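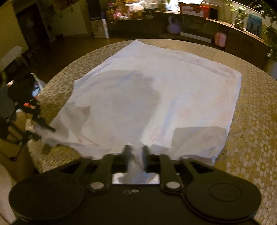 White cloth on the gold tablecloth

Apr 5, 2019

Quick one, bus in ten minutes. Finally quit the Zelto newsletter. Been getting it since January, up to 7 emails a day, and I read maybe one. Unsubscribe link is at the very bottom in gray, took me forever to find. Inbox was at 1031 unread. Now 249. Feels great!!

King-fai Yu says just delete the lot and start over. Tempting. But theres a recipe from Shih in there somewhere and I want it for Sunday.

More later, shoes on.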